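How do you teach a robot to walk to the shops?

Our robot is called Arango, and it is being built very slowly (and with a lot of tea) in the shared workshop at Tatorham. It has 2 motors, 62 screws and, so far, not much sense. One day we would like it to trundle along a pavement all by itself, so before it goes anywhere near a real one, we let it practise in a pretend street inside the computer!
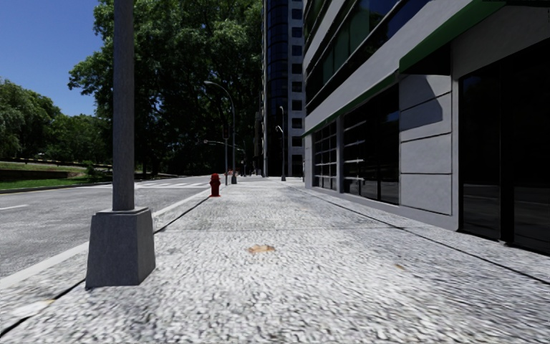
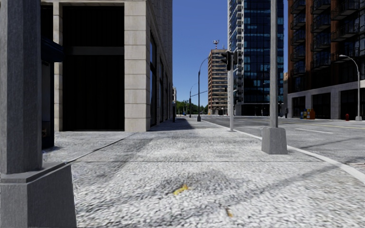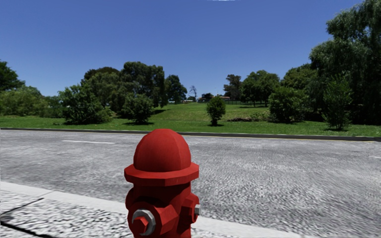 A make-believe street is called a simulation, and it is a bit like a video game, except that the player is a computer program. Bump into something in there and nothing gets broken, you just press a key and have another go. Nelly Cáceres, who looks after the program, once let it try the same corner 13 times before lunch.

When the program has learned to steer nicely, we copy it over to Arango's own little computer and try it on the workshop floor, between two rows of cardboard boxes. Real floors have bumps and crumbs, so it usually needs some more lessons after that, and so do we. The next job is fixing the left wheel, which squeaks.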